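Hunby gives up on the matching table

Madley's tableware hire shop will let customers mix their forks from Wednesday

Madley is to get its odd forks back. Hunby, the hire shop that has supplied the town's wedding breakfasts, wakes and retirement lunches with plates for as long as most people can remember going to them, has dropped its rule that everything must leave the premises in matching sets.

From Wednesday, customers will be able to hire crockery and cutlery by the piece, in whatever combination they can live with. The shop is calling this the Open Drawer. Those who have seen the stock list may feel that the drawer has been open for years and that things have been falling out of it.

The list now runs to 1,286 pieces that no longer belong to a full set. They have been sitting in the back of the building while the complete sets went out to parties and came home slightly less complete. A set that loses a single dessert spoon has, until now, been retired in full, which meant that a good many blameless plates were shelved for the sins of one guest with a deep handbag.

Of the orphaned pieces, 700 are plates and bowls. The rest is cutlery and mugs, with a small number of trays. The cutlery is mostly silver in colour, with a run of gold-coloured pieces bought in a more optimistic year, when everyone getting married in Madley wanted gold, and then, quite suddenly, silver again.

Two ranges account for much of the pile. Vasto, the heavier of the pair, was popular with the sort of host who likes a plate to make a noise when it is put down. Minami was lighter, chipped more readily and was sent out chiefly to people who had promised to be careful. Both names have been dropped from the new price list, where items will appear simply as what they are: plate, bowl, mug, fork.

The mixed hire will have a minimum charge of £15, and collections will be from the side door after 2 in the afternoon. Broken pieces will be charged singly. Under the old rules a customer who broke one plate could find themselves discussing the price of a whole set, a conversation that has given the shop something of a reputation locally, and that at least one wedding speech is said to have touched on.

The shop insists the change is a matter of taste and has nothing to do with running out of shelves. It points out that tables in magazines have been laid with unrelated bowls for some time now, and that people pay good money in restaurants to eat with a fork that has never met the knife. It also concedes that it has run out of shelves.

Reaction in the town has been measured. The view from the bakery queue was that it would be nice to have a bit of colour at a christening. A dissenting voice held that if you put a gold fork next to a silver one, somebody's aunt will assume she has been given the wrong one and swap it with her neighbour's, and that this will go round the table until the soup is cold. The shop's answer is a printed card, to be supplied with every order, which reads: "It is meant to be like this."

There will be some limits. Wine glasses are staying in matched sets, as are the large serving dishes, and the fish knives will continue to be available only on request, a request the shop says was last made some time ago. Anyone who still wants the full formal set-up can book it in the usual way, at the usual price, and will be expected to bring back all of it.

A table has been put up in the back room with a green backdrop behind it, so that pieces can be tried together. Ventilation is by fan. Teal has been the early favourite, and goes better with speckled off-white than the shop's old brochure ever allowed. Orange trays are harder to place, although it is hoped that children's parties will take them.
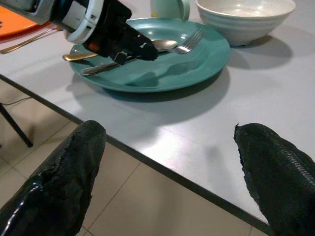
A silver fork, spoon and knife on a teal plate, with a gold-coloured handle sticking out over the rim. 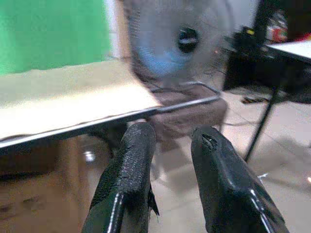 The back room, with a fan beyond the table.

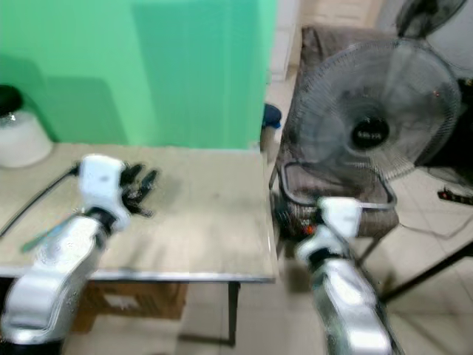

Green backdrop, pale tabletop, and a brown upholstered chair behind the pedestal fan.

How to book

Orders for mixed pieces can be placed at the counter or by telephone, and should give the number of diners and any colours that cannot be tolerated. The shop will make up the order from what is on the shelf. Customers may also choose their own pieces in the back room, provided they put back what they don't want somewhere near where they found it.

Deposits are returned when everything has been checked in. Washing up is included in the price, but food should be scraped off first, a point printed in bold on the booking form and underlined by hand.

The shop would also be glad to hear from anyone in Madley who has one of its dessert spoons. They may be handed in at the counter at any time during opening hours or left in the box by the side door, and no questions will be asked.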